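Support de cours, séance 3 – Démontage et remontage d'une tour de bureau
Mai 2020 – Lurdes Tavares, relu par Iida Suominen

## Ce que le manuel prétend

Le manuel Mostano promet un remontage complet en 45 minutes, « sans difficulté particulière ». J'aimerais rencontrer la personne qui a chronométré cela. Elle avait sans doute ses vis triées d'avance, un boîtier neuf et aucun câble coincé sous la cage des disques. Vous travaillerez sur des machines qui ont vécu, avec des tôles parfois voilées et des nappes raccourcies par un prédécesseur pressé.

Le manuel affirme aussi que les pièces « ne peuvent pas être montées à l'envers ». Une barrette mémoire a bien un détrompeur, je vous l'accorde. Cela n'empêche pas de forcer dessus, et j'ai dans mon tiroir de quoi le prouver. Quant au bracelet antistatique, il ne sert à rien s'il pend au bord de la table, relié à votre poignet et à rien d'autre.

## Avant de toucher à quoi que ce soit

- Débrancher le cordon secteur, puis appuyer sur le bouton de marche.
- Coucher la tour, panneau ouvert vers le haut.
- Repérer le support du processeur, les emplacements mémoire, la cage des disques et le passage des câbles SATA.
- Noter l'état de départ sur la fiche. « Normal » n'est pas un état.

Ce dernier point est celui que l'on saute le plus volontiers. Or, deux tours ouvertes se ressemblent beaucoup tant qu'on ne regarde pas les logements un par un.

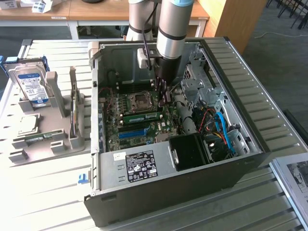

Support du processeur vide, une barrette verte en place.

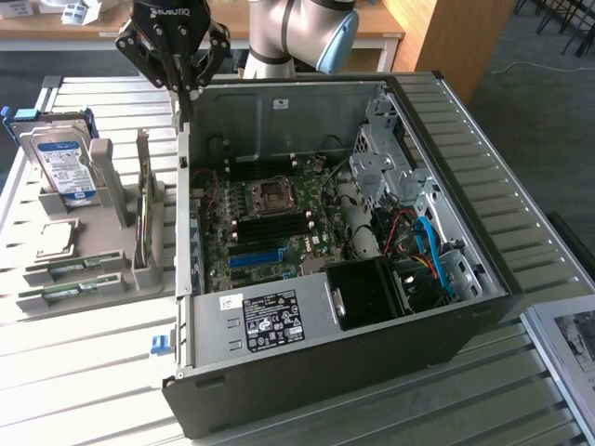 Support vide et aucune barrette. 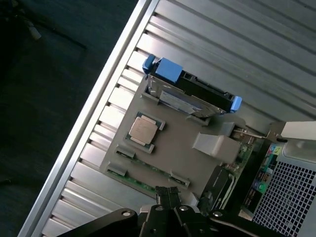 Processeur visible par la découpe du capot gris, disque dans son berceau à languettes bleues.

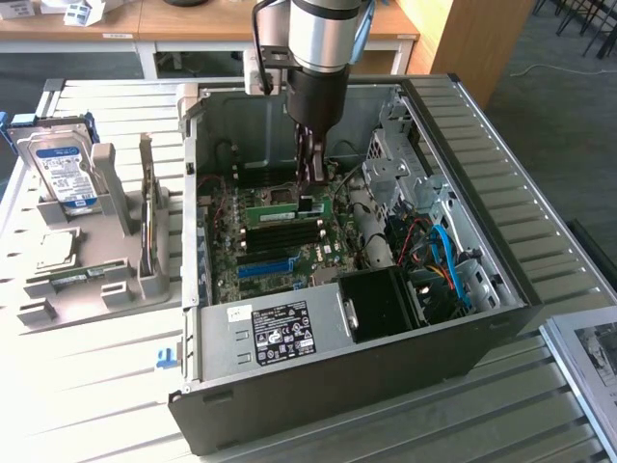

## Mémoire

Ouvrir les clips, présenter la barrette bien droite au-dessus du logement, vérifier l'encoche, appuyer aux 2 extrémités. On lit partout qu'il faut attendre « le clic ». Méfiez-vous du clic : un seul côté peut s'enclencher, et le plastique fatigué claque parfois pour rien. Regardez les clips, puis l'alignement du bord supérieur.

L'ordre de remplissage dépend de la carte mère. La règle universelle que l'on vous a donnée en première année (Agnes Mackay la citait encore en novembre, pour la démolir) n'existe pas. Cherchez le marquage à côté des logements ou la notice de la carte.

## Processeur

Lever le levier, ouvrir le cadre, poser la puce sans pousser. Si elle ne descend pas d'elle-même, l'orientation est mauvaise – on retire et on recommence. Aucun contact ne se redresse « facilement », quoi qu'en disent les vidéos.

## Disque

Le berceau tient le disque sans vis sur certains modèles. Tirez doucement dessus une fois en place : s'il vient, il n'était pas verrouillé. Brancher ensuite les données et l'alimentation, sans plier le câble SATA à angle vif.

## À rendre

1. La fiche d'état de départ, remplie avant l'ouverture des clips.
2. Un paragraphe sur une affirmation du manuel que vous avez vérifiée vous-même.
3. Le numéro du poste. Pour le poste 2849, voir d'abord Mehrangiz Pakzad, l'étiquette a été recollée.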